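Walking and Painting: My Term Project on the Celurthorpe Coast Path
Foundation Art, project report

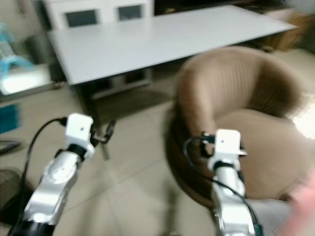 I wanted to find out whether I paint better after a long walk or during one, and the Celurthorpe path was the obvious place to try it (one bus from college, and a café at the far end!). My tutor, Lina Qaisi, told me to choose one thing to look for on every walk so I didn't come home with a bag full of random sketches. I chose lines. Paths, fences, the edge of the tide, anything that wandered. The kind I love most goes like the black cable in the photo, which loops out of the top of the white housing, swings left in a wide arc and then drops down beside the arm. The path does very nearly the same thing above Olano Cove, and I must have drawn that bend more than anything else on the whole coast.

I did 3 long walks in November and painted on all of them. For the first I carried far too much: a folding easel, a full set of gouache, two boards and a flask. Tarek Bitar came along and ended up with the easel on his back, for which I owe him several coffees. By the second walk I was down to a tin of watercolours, a water brush and a small pad, and I never went back to the gouache outdoors.

The weather was mostly grim. Rain got into the pad on the climb past Rizk Farm and my sky ran straight into my field, but I rather like that one and it's going in the display. I also learned that I can't mix a decent green with cold hands. Everything came out khaki.

Back in the studio I made the "after" paintings, working from memory with the sketches turned face down. These are bigger and much calmer. The colours are brighter than the real ones (I checked on the next walk, and the bracken was nowhere near that orange), and I left out most of the fence posts without noticing. Alaric Obi thought they looked like somewhere warmer, maybe Spain. Raed Awwad liked the wet little sketches better and wouldn't budge, so we had a proper argument about it over lunch.

I'd planned to write 1,000 words of walking notes and wrote 1,380, mostly about gulls. If I did it again I'd write less on the path and draw more, and I'd start earlier in the day, as the light had gone by four every time.

As for my question, the outdoor ones have better lines and the studio ones have better colour. I'm not sure that's a real answer, but I've started a big piece that uses both, with the Olano bend right across the middle. The left half is done. The sea still needs another go, and I've run out of white.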